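Tutura Community Help > School and Club Robotics > Arms and Grippers

Two-arm lab bench project: test tube placing goes fine, micropipette pickup keeps failing

Posted by pravik_bench, 2024-07-27
768 views

Our student team is building a lab bench demo for the Clornbridge student automation day in October. The left arm has to take a micropipette off its stand. The right arm has to put a glass test tube into a clear acrylic rack. Both arms use parallel grippers with flat pads.

The tube part is good enough. The pipette part is not. Out of 202 recorded tries at the pickup, most ended with the pipette twisting in the jaws or the hook catching on the blue bar. We trained on 1044 demonstrations, but those cover both tasks together.

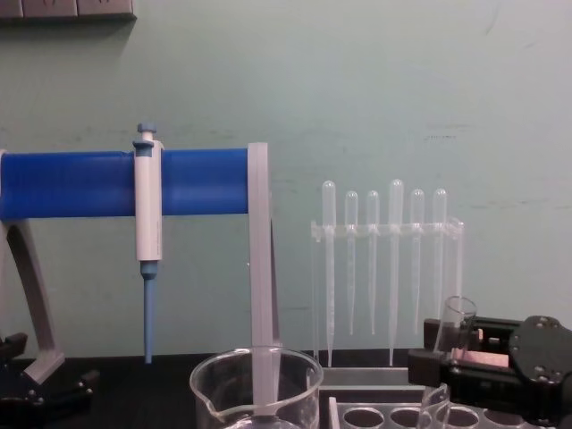
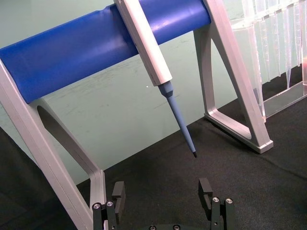
The blue bar of the stand and the hanging pipette are in both views, first from chest height and then from the gripper.

What we have tried so far

Slower approach: helped a little with the twisting.
Gripping lower, near the blue cone: worse, the pipette swings.
Taping the stand feet down: stopped the stand from sliding but nothing else.

We can't change the stand because it is in the rules. We can change the pads and the approach path. What would you change first?

3 replies

hidayat_lab_club

Change the path before you touch the pads. The pipette hangs on the bar, so pulling straight toward the arm drags the hook against it. Close on the white body, lift until the hook clears the bar, then back away. Write the lift as its own step and check it by hand with the arm at low speed. We needed a lift of up to 2 cm on our stand. Yours may be different, so measure it.

For the twisting, grip higher on the white part and line the pads up with the flat sides. The cone is tapered and will always slide.

I would also split the demonstrations by task and see how many are really pipette pickups. If most of them are tubes, record more pickups.

greenbench

Softer pads. Worked for us.

mt_solder

Check your wrist camera mount too. Ours had shifted a little between recording and testing and we lost a week on it. Put a paint mark across the bracket and the arm so you can see if it moves. Clear plastic was also hard for our model under the ceiling lights, but you say the tubes are fine, so maybe skip that.

pravik_bench (original poster)

Thanks. We had no separate lift step, the path went almost straight back. Will add one on Monday and count the pickup demos. The pads can wait until after that.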